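FOR IMMEDIATE RELEASE

Bandik to Supply Rusura Play Kitchen to Preschools and Child Care Centers Through Konstantinidis

FUDTON, 9 January 2020 — Bandik, a manufacturer of furniture for early learning rooms, announced today that its Rusura play kitchen is available for order by preschools, child care centers and public libraries. Distribution will be handled by Konstantinidis, a school furnishings wholesaler with a warehouse in Fudton. Orders placed through existing Konstantinidis accounts are being accepted now. New accounts may be opened by institutional buyers of any size.

Rusura is a one-wall play kitchen with a cooking area, a sink area and upper storage in a single run. It replaces the company's earlier line, in which stove and sink were sold as separate cabinets and joined on site with brackets. Production of the earlier line ended in December. Bandik will continue to stock hinges, brackets and fasteners for it while supplies last.

The change to a single run was made after a review of service requests on the earlier line. The most frequent request concerned the seam between the stove cabinet and the sink cabinet, where the two tops could drift out of level on uneven floors. The second most frequent concerned small cookware falling into the gap behind the sink. The new layout has one continuous counter and a closed back.
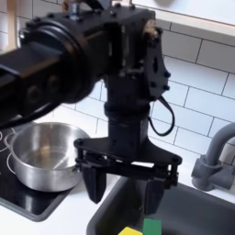 The sink area was laid out for washing-up play and for sorting and putting away cookware at the end of a session. Bandik specified a dark gray sink so that the basin reads clearly as a separate zone from the counter. Cookware was treated as part of the layout work from the beginning, and the company used straight-sided metal pots such as the stainless steel saucepan on the left, with its loop-shaped side handle, when deciding how much clear space to leave near the basin. Plastic cookware from other suppliers may also be used. No plumbing connection is required, and none is provided for.

The cooking area is organized under a gray range hood set beneath light wood cabinetry. A white toy microwave is built in above the counter to the right. The wall behind the counter has a white subway-tile pattern with gray grout lines, and wooden utensils hang against it on the left, which keeps the counter clear for pots. The finish is the same on all units in the line. Bandik does not plan to offer alternate colors in the first production year.

Buyers who took part in the review asked that controls resemble those found in a home kitchen. Earlier units used printed dials in primary colors. Rusura uses mainly white, gray and black, with red on the cooktop, and control markings are limited to symbols, bars and numerals. Teachers may therefore use the unit in rooms where more than one language is spoken without adding labels.

Each unit ships in two cartons. The first contains the base cabinet, counter and sink. The second contains the upper cabinetry, the back panel, the hood and the microwave, together with a hardware bag and printed instructions. Cookware and utensils are ordered separately under their own item numbers. Assembly requires two adults and a Phillips screwdriver. The wall anchor supplied in the hardware bag must be installed before the unit is used by children, including in rooms where the unit stands against a fixed partition.

Assembly takes about 40 minutes. Konstantinidis will offer on-site assembly within its regular delivery area for an added charge, to be quoted with the order. Cartons and inner packing are taken back by the driver when on-site assembly is selected.
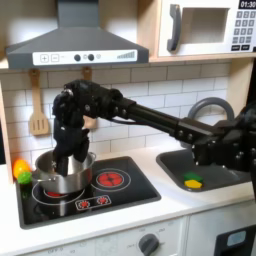 Rusura cooking area: hood panel with plus and minus buttons, two knobs and level bars; microwave display reading 01:30.

The first production run is 500 units, all of which are allocated to institutional orders. Bandik has set aside capacity for 3,000 units over the full year. Orders will be filled in the sequence received. Where a buyer orders for several sites, partial shipments may be requested at the time of order — they cannot be arranged after an order has been released to the warehouse.

Surfaces may be cleaned with a damp cloth and mild soap. Abrasive pads should not be used on the hood panel or the microwave door. Wooden utensils should be wiped by hand and dried before they are hung up again, and should be replaced when splintered. A cleaning sheet suitable for posting in the room is included with the instructions.

Replacement parts are listed by number on the last page of the instructions. Doors, knobs and handles can be ordered individually. The sink can be replaced without removing the counter. Parts orders from centers that bought through Konstantinidis should be sent to the Konstantinidis parts desk — all other parts orders go directly to Bandik.

A sample unit is on display at the Konstantinidis showroom in Fudton and may be viewed during regular business hours. Groups from school districts are asked to call ahead. Drawings with overall measurements, anchor positions and carton weights are available on request from either company.

About Bandik
Bandik makes play furniture, storage and low tables for early learning rooms. Its products are sold to institutions through regional wholesalers.

About Konstantinidis
Konstantinidis supplies furniture and classroom equipment to schools, child care centers and libraries. The company operates a warehouse, parts desk and showroom in Fudton.

Press contact
Bandik Press Office
Requests for drawings and product photographs should state the name of the publication and the deadline.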